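Kundo School of Screen and Sound to move sound archive into new storage program

The Kundo School of Screen and Sound will begin transferring its magnetic sound holdings to a digital storage program in June, under a plan approved by the school's academic board. The work covers 1210 reels of quarter-inch tape and 422 reels of 16 mm magnetic film, most of it recorded by students and teaching staff for graduation productions.

Florence Caron, head of the school's sound department, will direct the transfer. Pornthip Inthanon has been appointed collections archivist for the length of the program and will be responsible for cataloguing, condition reports and rights clearance.

The plan replaces an earlier proposal to send the full collection to an outside contractor. The board asked for an in-house option after reviewing transport and insurance costs, and the sound department submitted a revised budget that was accepted without changes.

Tapes will be transferred at 96 kHz and 24 bits to uncompressed broadcast wave files. Magnetic film will be run at its original frame rate, with the edge code recorded on a separate channel where it exists. Reels with signs of binder breakdown will be set aside for treatment before playback, and no reel will be played more than once unless the first pass is rejected at quality control.

Caron told the board that the magnetic film is the more urgent part of the collection. "The acetate stock is shrinking, and past a certain point it won't sit properly on the sprockets," she said. "We will do those reels first and come back to the quarter-inch when they are finished."

Playback will be handled in the Kramer building, where three rooms on the lower level have been rewired for the purpose. Two will hold tape machines and the third a magnetic film reproducer rebuilt by the school's technical staff. The rooms will not be available for class bookings during the program. Sound editing classes normally held there will move to the Kukov annex, and revised room assignments will be posted with the autumn timetable.

Catalogue records will be entered in Praltell, the database the school already uses for its film and script collections. Each record will list the production title, year, director, recordist, format, running time and condition. Where a reel matches a picture element held by the school, the two records will be linked.

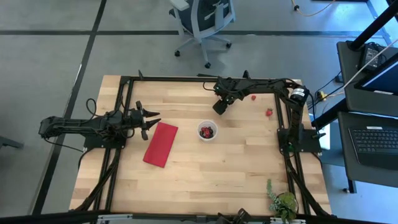

Access copies will be made available to enrolled students and faculty through the library catalogue. Outside researchers will be able to request listening appointments once rights clearance for a title is complete. Former students who hold rights in their graduation work will be contacted by mail at their last known address and asked to sign a non-exclusive access licence. Titles with no signed licence will be preserved but not circulated.

Original reels will be kept after transfer in the school's cold storage vault. The first 1000 items are scheduled to be completed within the initial funding period, with the balance to follow under a renewal the board will consider at its spring meeting.

Inquiries about individual titles should be sent to the collections archivist, care of the school library, with the production title and year of graduation.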